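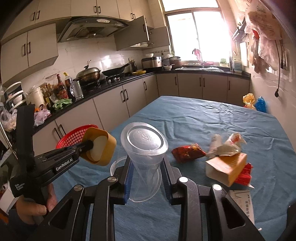 Unit 3. Food-contact containers and primary packaging in the home kitchen

Course code 761. Handout for the table session. Read before class and bring it with you.

1. Scope

The unit deals with what happens to packaged dry food between the shopping bag and the shelf. It covers rigid plastic containers, flexible packets, folding cartons and open baskets. Glass and metal are covered in Unit 4. Cold storage is outside the course.

2. Terms

Primary packaging: the layer in contact with the food.
Secondary packaging: an outer layer that groups or protects primary packages. A cardboard box around sealed packets is secondary. A cardboard box holding pasta directly is primary.
Rim: the open edge of a container. On thermoformed containers the rim is usually the widest part.
Base: the closed end. It carries most of the molded information.
Stacking ring: a raised ring in the base that seats into, or on, the next container.
Draft: the taper of the wall from rim to base. Draft lets the part leave the mold and lets empty containers nest.

3. Reading the base

A clear round container is easiest to read upside down, with the rim on the table and the base up. The one on the blue cloth is in this position. The raised ring and the molded markings can be found by eye or with a fingertip. Turn the container under a side light if the marks are faint, as clear plastic gives very little contrast of its own and takes on the color of whatever is behind it.

Marks commonly found on a base:

3.1 Resin identification code. A number from 1 to 7 in a triangle. It states the resin family only. It is not a statement that the local program will accept the item, and it says nothing about reuse.
3.2 Food-contact symbol. A cup and fork on many products. Absence of the symbol on an item that was sold with food in it is not unusual.
3.3 Cavity number. Identifies the position in the mold. No use to the householder.
3.4 Maker's mark. May be a logo or initials.

Record the resin code first. PET (code 1) and polypropylene (code 5) are the two most often met in clear containers. PET softens at dishwasher temperatures and should be washed by hand in warm water. Polypropylene tolerates more heat but is usually slightly cloudy. Clarity alone is not enough to tell them apart — use the code.

4. Resting position

Rim down keeps dust out of a clean container and gives the widest footprint. It also traps moisture. A washed container placed rim down on cloth will hold water vapor under it for hours. Dry on a rack first, then invert. On a cloth with creases the rim does not seal and some air gets in, but do not rely on this for drying.

Open containers with rounded corners, like the mustard-yellow one on the left, are simpler. There is no sharp inside corner to hold residue, and a pale inner surface shows residue clearly.

5. Open baskets

The red plastic basket has walls with a square lattice of holes. Baskets of this type are suited to:

sealed packets
whole produce with a skin
cartons small enough to stand upright

They are not suited to loose grain, flour or anything with a particle size below the hole size. Wash the lattice with a brush. A cloth leaves residue in the holes.

6. Packets and cartons

The group on the right of the table mixes several formats: a shiny dark-red snack packet, white packets, an orange and white cardboard box, and a pale cylindrical package. Sort by format before sorting by contents.

6.1 Shiny flexible packets. Often a laminate with a metallized layer. Good barrier to light and moisture while sealed, poor once opened. Refold and clip, or transfer.
6.2 Flat packets. File upright in a basket, printed face forward. If the print is in a language not read by everyone in the household (the flat white packet has Chinese characters), add a label with the contents and the date in a shared language. Do not cover the original date code.
6.3 Cartons. Do not use a tilted carton as a base for other packages. Crushed corners open the end flaps. Check whether there is an inner bag before storing anything opened.
6.4 Cylindrical packages. Store on end, or against a stop.

7. Work surface

A cloth over the table reduces noise and sliding. A plain dark color helps in finding small scraps. Pull out creases before starting, as tall items stand badly on them. Remove scraps of packaging as they appear.

8. Label systems

The course uses the Brostora label sheet, 24 labels to a sheet. Students who already own Clollari tags may use those, provided the date field is filled in. Write the date of opening, not the date of purchase. Either is acceptable on the record form as long as the column heading is changed to match.

9. Exercise

Work in pairs. Each pair takes one mixed group of packages and one container.

Record the base markings of the container.
Sort the packages by format (section 6).
Assign each to shelf, basket or transfer.
Label anything opened.
Enter the results on the Ondora form, side 2.

Forms are kept for the November review. Leave the packages sorted on the table for the next group.

10. Reading

Sakalauskas course reader, chapter 2, up to the section on closures. The table of resin properties is needed for Unit 4 as well.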